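Drumov 374 Laminate Worktop

Home > Work Surfaces > Laminate Tops > Drumov 374

Item no. 374-W
Finish: Plain White
Availability: In stock at Kuvcombe, made to order in other finishes

The Drumov 374 is a flat laminate worktop for offices, craft rooms, sewing rooms, classrooms and light workshops. It is sold as a top only. Legs, trestles and wall brackets are listed separately, and most of our customers already have a base they want to reuse.

The 374 replaces the older 351, which we stopped making last June. The two tops have the same footprint and the same hole pattern underneath, so a 374 will drop onto a 351 base without drilling. The edge is different. The 351 had a glued strip that could lift at the corners after a few years of leaning on it. On the 374 the laminate wraps over the front and is pressed down in one piece, and only the two short ends have a separate strip.

Surface

The finish is a low-sheen white with no grain and no printed pattern. Low sheen was chosen for people who work under a desk lamp or a ceiling panel for most of the day. Gloss white looks sharper in a showroom but throws the light back at you, and pattern makers and model builders told us they gave up on it. A matte top goes too far the other way and holds on to pencil and graphite.

White shows everything. Crumbs, thread ends and eraser dust will be easy to see. Some buyers want this, particularly for bead work, watch parts and small electronics, where a dropped piece has to be found again. If you would prefer a top that hides dust, order the Oat or the Slate finish instead. Both have a fine fleck.

The core is dense particleboard with a balancing sheet on the underside. The balancing sheet is there to stop the board from cupping when the heating comes on in the fall. Please don't remove it or sand through it, even if you are fitting the top to an uneven base.
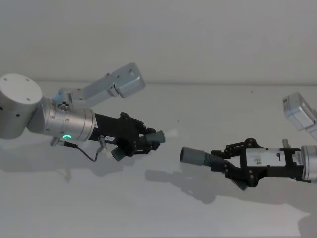

Loads and supports

With legs at all four corners and the center rail fitted, the top will carry sewing machines, monitors, printers and most bench tools without noticeable sag. Without the center rail, keep heavy items near the ends. The rail is included with every Drumov base but not with bases from other makers, and it can be added to an order for a small charge.

Clamps are fine on the long edges as long as you use a pad or a scrap of wood under the jaw. Bare metal jaws will leave a ring in the laminate, and the ring does not come out. Vises should be bolted through the top with a backing plate below. Wood screws alone will hold for a while and then start to pull.

Do not use the 374 as a kitchen counter next to a sink. The wrapped front edge handles spills well enough, but the end strips are not sealed for standing water.

Heat

Put a mat under soldering irons, glue guns, hot pans and irons. A mug of coffee will not mark it. A dry iron left face down will, and in a short time. We sell a D'Amico silicone mat that covers a good working area and rolls up when not in use. Any similar mat from a craft store will do the job.

Cleaning

Wipe with a damp cloth and a drop of dish soap, then go over it with a dry one. For ink and marker, use rubbing alcohol on a soft rag and work in small circles. Test it first near the back edge. Avoid scouring powder, steel wool and melamine sponges. The sponges do remove stains, but they also polish the spot, and you end up with a shiny patch that shows whenever the light is low.

Wax and spray polish are not needed. They leave a film that attracts lint.

Fitting

1. Stand the base where it will be used and check that it doesn't rock. Adjust the feet before the top goes on.
2. Lay the top face down on a blanket or on the flattened carton. Check the blanket for grit.
3. Start all the screws by hand, then tighten them from the center outward.
4. Turn the desk upright with 2 people. One person can do it, but the load goes onto a single pair of legs and can bend the brackets.

The screws supplied are the correct length for Drumov and Plorus brackets. If your brackets are thinner than these, use shorter screws or add a washer. A screw that is too long will raise a bump in the laminate from below, and we can't repair that or replace the top under warranty.

Cutting to size

We cut tops to length at Kuvcombe before shipping. Give us the finished length you want and which end should be cut. The cut end gets a new strip and looks the same as the other one. Depth can't be changed because of the wrapped front – cutting the back edge is possible, but it would expose the core, and we won't ship it that way.

If you cut it yourself, use a fine-tooth blade and run painter's tape over the line. With a handheld circular saw, cut from the underside. On a table saw, keep the good face up. Seal the raw edge the same day with iron-on strip or two coats of varnish.

Against a wall

Leave a small gap behind the top if the wall is painted. The back edge is square and will rub a line into fresh paint, mostly on tables that get leaned on. Two felt dots are packed with the screws for this purpose. If you want a cable slot, order the version with the notched back edge. The notch is centered and takes a standard power plug.

Finishes

Plain White (stock)
Oat (made to order)
Slate (made to order)

Color can vary a little between production runs. If you are placing two tops side by side, order them together and mention it in the notes so they are pulled from the same run. This matters most with white.

In the carton

Worktop
Screws, bagged
Two felt dots
Care sheet

Shipping and returns

Stock tops leave Kuvcombe every Wednesday. Orders placed after noon on the day go out with the next truck. Delivery is to the door. The carton is long and awkward on stairs, so measure any turns before ordering the full length.

Unused tops can be returned for a refund less a $50 collection fee. Cut tops and made-to-order finishes can't be returned unless they arrive damaged. Please open the carton and check the corners before you sign for it. Corner damage reported later is hard for us to claim from the carrier.

Works with

Drumov four-leg base, with center rail
Drumov folding trestles, sold in pairs
Plorus wall brackets, for shallow tops only
D'Amico silicone mat

Spare end strips and touch-up sticks for all three finishes are listed under Parts. The touch-up stick for the 351 is a slightly warmer white and will show on a 374, so check the number on the cap.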